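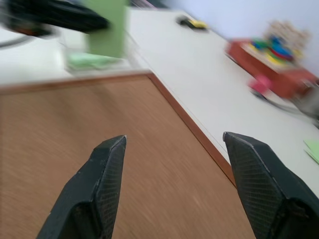
Week 7: When the Sorting Table Gets an Arm

Handout to go with the Monday lecture. Please read it before the seminar and bring it along, with your own notes scribbled in the margins if you are that sort of student (I always was).

Where we are in the course

For the past few weeks we have been talking about automation in big places: car plants, warehouses, the kind of building where you need a map to find the restroom. This week we come down to something much smaller, and I have to confess it is the part of the course I like best. Our case is Toltano, a toy repair and resale workshop with 11 people on the payroll. Donated toys come in mixed up together, and somebody has to take them out, look them over, decide what they are and send them on to cleaning, repair, resale or the scrap bin. For years that somebody was a person at a table. Now part of the work is done by a two-fingered arm with a small camera near its wrist.

I want you to keep that table in mind all the way through. It is easy to talk about "the future of work" for an hour without once mentioning a toy car lying on its side or a box full of bright pieces, and yet those are the things the workers spend their day with, and the arm has to deal with them as well.

The job before the arm

Sorting at Toltano used to be the job everyone learned first. You sat down with a box, you picked through it, and whoever was next to you would lean over and tell you that no, that wheel does not belong to that truck. People chatted. They sang along to the radio, badly by all accounts. The work was dull in long stretches, and it was hard on the neck and wrists, and several of the workers said so quite plainly when they were interviewed. But it was also where newcomers picked up an enormous amount of knowledge that was never written down: which plastic cracks when you wash it hot, which sets are worth keeping together, which small parts must never go out to families with babies.

In our terms from week two, sorting was a low-status task carrying a high load of informal training. Underline that, please, because most of what follows hangs on it.

What the arm took over

The arm was set up by a small integration firm called Skilside. Its part of the work is picking single pieces and moving them to the right place. It is good at sturdy things with clear edges. It has more trouble with soft things, thin things and anything tangled, and when it is unsure it leaves the piece where it is and a person takes over.

Look closely at gripper fingers whenever you get the chance, by the way. The ones at the start of this handout have a fine mesh-like texture on the inner faces and faint gray wear along the ridges. Students tend to picture automation as something clean and finished, a bit like an appliance that arrives in a carton and stays the same forever. Tools in a workplace need looking after, and looking after them is work. At Toltano that work landed on the sorters, and at first it appeared in no job description at all.

What changed for the people

I have grouped the changes under four headings. They overlap, as you will notice, and you are welcome to argue with my grouping in the seminar.

1. The pace of the day. Before, the rhythm came from the sorters themselves. Afterward it came in bursts: quiet while the arm was managing, then a run of pieces it had left behind. Some people enjoyed the quiet spells and used them for repair work. Others found it tiring to be half waiting all the time, neither busy nor free.

2. The mix of what is left. If a machine takes the easy pieces, the person gets the hard ones. That sounds like a step up, and in some ways it was, but remember that easy pieces were also a kind of rest. One sorter described the new job as "all crusts and no bread," a phrase I have borrowed shamelessly in every lecture I have given since.

3. Learning the trade. With fewer people side by side at the table, the leaning over and correcting mostly stopped. The shop noticed this in February, when two new hires could run the arm nicely but did not know what to do with a box when it was switched off. The answer was an hour of hand sorting each morning, at 10, with the newer and older workers mixed on purpose. (The radio came back too!)

4. Who gets to decide. At first, any change to how the arm worked went through Skilside. Later the sorters were given a simple screen where they could change the sorting rules themselves. Several people said this mattered more to them than anything else in the whole project, more even than the relief to their wrists.

A second case, briefly

Compare this with Firkelura, a laundry service we will meet properly next week. There the folding was automated in one go, the rules stayed with the supplier, and the folders were moved to packing. Nothing went terribly wrong, I should say. But when you read the interviews, listen for how people talk about the machine. At Toltano they say "our arm." At Firkelura they say "the line." I would not hang a whole theory on two words, but I would certainly write them down.

Reading for the seminar

Havlíček course reader, chapter 7, on informal training. The chapter is long, and if you are short of time, start with the section on apprentices and go back to the rest on the bus.

The Toltano interview extracts, in the course folder. Read at least two, and choose people with different lengths of service.

Preparing for the seminar

Think of a job you have done yourself, paid or unpaid, and write down one dull task in it. Then write down what you learned while doing that task, or whom you got to know. Half a page is plenty. We will use these notes in pairs, so leave out anything you would prefer to keep to yourself.

The short paper for this block counts for 100 points and is based on the same exercise, so a little effort now will save you a good deal later. Office hours are as usual, and the kettle is generally on.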